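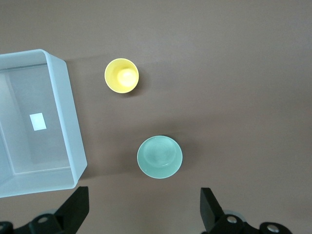

Batenex adds translucent bins to Hiletti tableware storage line

10/25/26 – Batenex has extended its Hiletti storage line with a rectangular bin for cups and bowls. The frosted plastic walls and rounded corners match the existing Samir trays. A blank white label is supplied for the base.

The bin holds up to 10 small cups and is sold in packs of 2. The first production run is 4000 units. Deliveries to retailers begin in December – orders are handled by the Latia warehouse.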